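Renders take far longer with soft shadows on - is it the light size or the sample count?

Posted in: Rendering and lighting
Asked by Hindamum, 24/04/2019

I am lighting interior views and have trouble keeping the render time down. The lighting is one area light overhead plus a weak ambient fill. With hard shadows a single image takes 190 seconds. With soft shadows it takes 949 seconds, and the result is still grainy in the darker parts of the room. 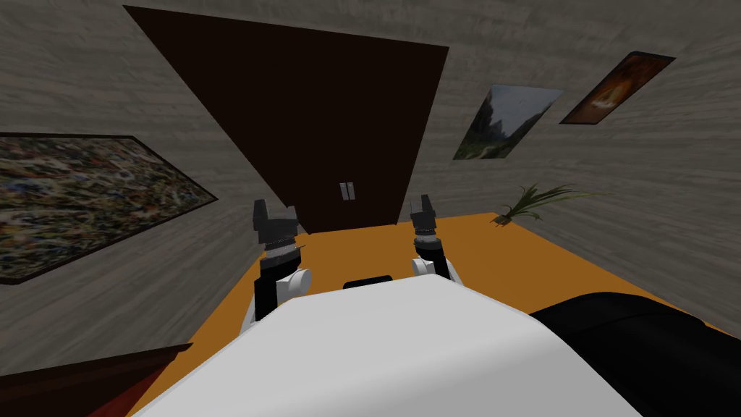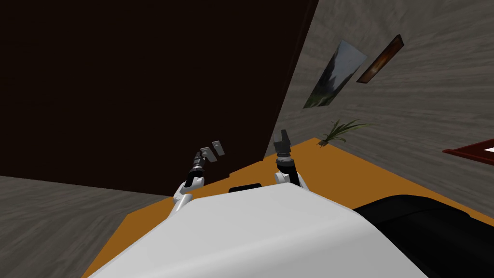
Settings at present: path tracing, 6 bounces, no clamping, output as 16-bit PNG. The light is a rectangle. I have tried making it smaller, which sharpens the shadow edges but does not save much time. I have also tried halving the samples, which saves time but makes the grain worse.

What I would like to know:

Does the size of an area light affect the time directly, or only through the number of samples needed to clean it up?

Is it worth cutting the bounces before the samples?

Would a denoiser be acceptable if the images are later compared with each other pixel by pixel?

I am rendering on the processor only. The graphics card in this machine is too old to be of use.

Tollolon
Member

Taking your points in order.

The size of the light has almost no direct cost. One shadow ray is traced per light sample whether the light is the size of a coin or the size of the ceiling. What changes is the variance. A small light gives nearly the same answer from every sample, so few are needed. A large one gives a wide half-shadow in which some rays reach the light and some do not, and the disagreement between them is your grain. Noise falls with the square root of the sample count, so halving the noise costs four times the samples.

Your hard shadow figure is probably not a fair comparison. Many renderers quietly use a lower sample count when the light is set to a point, or skip the light sampling loop altogether. Check that the two runs really had the same settings.

On bounces: in a closed room with pale walls the second and third bounces carry a good deal of the light, and the fifth and sixth carry little. Go down to four and compare. If the corners go noticeably darker, go back to five. Do not go to two unless you are prepared to raise the ambient fill to make up for it, and then the shadows under furniture will look flat.

You say there is no clamping. That is correct in principle, but a handful of very bright stray samples can keep an adaptive sampler busy for a long time. Clamp the indirect light only, at a fairly high value, and leave the direct light alone. You lose a very small amount of energy.

Denoising: not if the comparison is strict. A denoiser makes its own decision for every image, and the decision can differ between two images that differ only slightly. You would be measuring the filter as well as the scene. If you must use one, keep the raw output alongside.

One more item. Fix the random seed if you want two renders of an unchanged scene to match. If you want independent noise, for averaging, change it each time. Some programs change it with the frame number by default.

Talukder
New member

just turn the samples down and use the denoiser, works fine for me. Also try restarting, mine gets slow when it has been open all day

Dullgate
Member

Agree with most of what Tollolon has written. Two additions.

First, turn on adaptive sampling if your program has it. A plain lit wall settles quickly, while a shadow edge needs several times as many samples. With a fixed count you pay the shadow edge price for every pixel in the image. Set a noise threshold and a minimum count - the minimum matters, as too low a value lets the sampler give up early in dark areas and leaves blotches.

Second, look at how the samples are distributed over the light. Purely random points on the rectangle clump together. A stratified or low-discrepancy pattern spreads them out and gives a cleaner half-shadow for the same count. In older programs the option is often hidden under a tab called integrator or sampler and is not always on by default.

I would not bother with the graphics card either. Memory is usually the limit before speed is.

Hindamum
Original poster

Thank you. The hard shadow run was indeed using a lower sample count, so my comparison was wrong. With the counts matched it came to 908 seconds, and the softness of the light accounts for very little of the time.

Reducing the bounces to four made no difference I could see in the corners. I have left the denoiser off and will try the adaptive setting next. The sampler option was set to random.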